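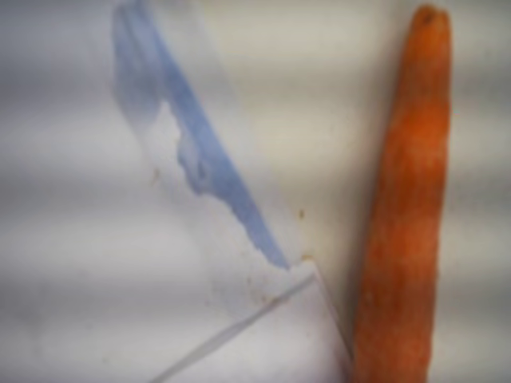
Halau is a little party game about running a vegetable stall, and this README covers the item pack I put together for it. I wrote the first version in February as a way to avoid finishing the actual game, and then it grew! Every item started from something in my own kitchen. The carrot is the one I'm proudest of, because I kept the stuff most game carrots leave out: the faint ridges running across the skin, the patches of lighter and darker orange, even the small brownish spot at the tip. My first try was one flat orange cone and it looked like a traffic accident waiting to happen.

What's in the pack

There are 60 items in all, each with a model, a texture and a short text file of game settings (weight, price, how far it rolls when you drop it). The rolling number matters more than you'd think, since half the fun of Halau is your friends knocking your stock off the counter. Potatoes roll badly on purpose. Please don't send me fixes for the potatoes.

Getting it running

Copy the whole "stall" folder into your Halau mods folder and restart the game. If you play through the Perkholm launcher, turn off "verify files on start" first or it will quietly delete everything you just copied (ask me how I found that one out). Items show up in the stall menu under Extras. The pack works with up to 40 items on the counter at once, and past that my old laptop starts to chug, though yours may be happier.

The Vodanside event

For the Vodanside map I added 2 seasonal skins, frost and midnight. You unlock frost by finishing a round with every item still on the counter. Midnight costs 1,000 market coins, and yes, I know that's steep. Vojtěch Kováčik built the map and set the price, so take it up with him!

Known problems

The leek clips through the awning on small screens. Turnip sounds play twice if two players grab one together, which I've half decided to keep. Qudah, the fan server, runs an older build, so skins look gray there until they update.

License and thanks

Use the items in your own mods, change them, repaint them, whatever you like. Just don't sell them, and put a link back here somewhere. Bug reports are very welcome, and screenshots even more so (especially of big pileups).

Last updated 2022-05-07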